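Vindon two-arm bench unit: demonstration notes and buying information

Product page by Ntombi Matlala, equipment reviews

Supplied by: Brevitz
Type: two arms, table mounted, with grippers
Demonstration: by appointment at the Brevitz showroom, open day in April
Our view: worth seeing, not yet worth ordering

Brevitz calls the Vindon "a colleague for the small jobs". I went to the open day expecting very little from that line. The job on the programme was a cup of coffee, which is what these firms always seem to choose. A visitor understands coffee, and a visitor who has been given a cup of it is less likely to ask about the service contract.

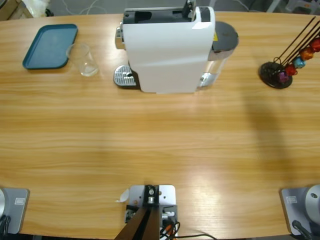 My main complaint about showroom demonstrations is that the supplier picks every object and decides where it goes. I asked for a busier table and was told that could be arranged "at a second visit". As it stood, the tray, the glass, the white coffee machine and the capsules were all along the far side, with a wide stretch of bare wood in front of the arms. I would like to know how the unit gets on with a normal office worktop - post, mugs, someone's lunch. Clear glass is at least a fair choice of test, as it is hard for many cameras to pick out.

What Brevitz claims

The sales sheet says the Vindon can be taught a new task in an afternoon, and that it completed the coffee routine 9 times out of 10 in the firm's own trials. I asked who had set up those trials and whether anyone stepped in to help. The answer was friendly and rather long, and I still don't know. A figure from 100 attempts on a customer's own table would mean more to me.

The gripper

Two fingers, opening wide. The standard pair is included and a softer pair, sold under the name Jiang, costs extra. Brevitz recommends the softer pair for glassware, so I would treat it as part of the price if you plan to handle any.
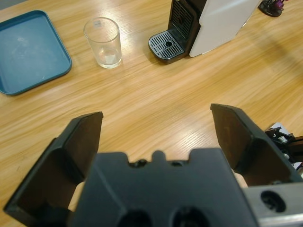

What you need on site

A solid table that will take the mounting at the front edge. Check yours before you ask for a quote, and check where the cables will run, as they come off at the front where people walk. Setting up takes 3 visits from an engineer, who will use the Brullurura software to teach the first task. The licence is renewed yearly and is quoted separately - ask for that figure in writing.

Booking a demonstration

Visits last an hour and are free. Take your own cup, your own box or whatever it is you want moved, and ask for it to be put somewhere awkward. Brevitz has told us it will allow this if you mention it when you book.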